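May, late

Back from the Flarkwood run. Notes while I still have the numbers in my head.

Second-half start was set for 8:30 and went up at 8:41, so 11 minutes over. The cause was the interval feed. The Trodness mixer had been patched with the house music on the same bus as the lobby relay, and when I pulled the music down for the announcement the lobby lost the announcement as well. People stayed out there with their drinks. I moved the relay to aux 3 and sent the call again. For the next one the relay gets its own bus from the start and a strip of tape saying so.

House was around 80. Dry room, short decay, a lot of hard surface behind the tellers. Both headset mics rang at the same place as in rehearsal. I notched 958 Hz on the left one and left the right one flat, with the gain down a little. It held for the ghost story and just about held for the song. The fiddle went in on a clip mic, no EQ, and was the best sound of the night.

The first tale ran long. It was timed at 30 minutes in rehearsal and the audience joined in on the refrain, which the timing didn't allow for. I have written "refrain x 4" in the margin of the cue sheet. The cue sheet is too crowded now and should be retyped before Sobczak.

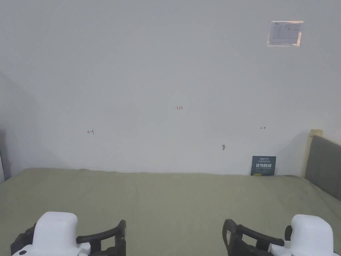
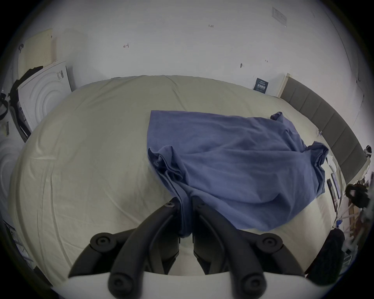
Recording: two tracks to the Ralon, one of the desk mix and one of the room pair. Checked both on headphones after the load-out. The desk mix is clean but thin. The room pair has the laughs, and also a chair that creaks through most of the second tale. I will try the room pair at -12 under the desk mix and see if the creak drops far enough. If it doesn't, the second tale goes to broadcast from the desk mix alone and will sound like it was told in a closet.

The card filled to within a few minutes of the end. That is too close. Format both cards before leaving the house, and write it on the lid of the case.

Broadcast edit needs the interval cut out and a new link recorded, with the halves split so that each one stands up by itself. The first half already does. The second half opens with a joke that depends on the goose from the first, so either the joke goes or the link has to explain the goose. I'd cut the joke. The tellers will want to keep it.

Things for Sobczak: spare clip for the fiddle mic, longer cable for the lobby relay, gaffer tape (the white, the black doesn't show writing), batteries for both packs. Ask whether the stage power is on the same circuit as the bar fridge — there was a hum at Flarkwood that came and went, and I never found it.

Bed now. Edit in the morning, starting with the fiddle.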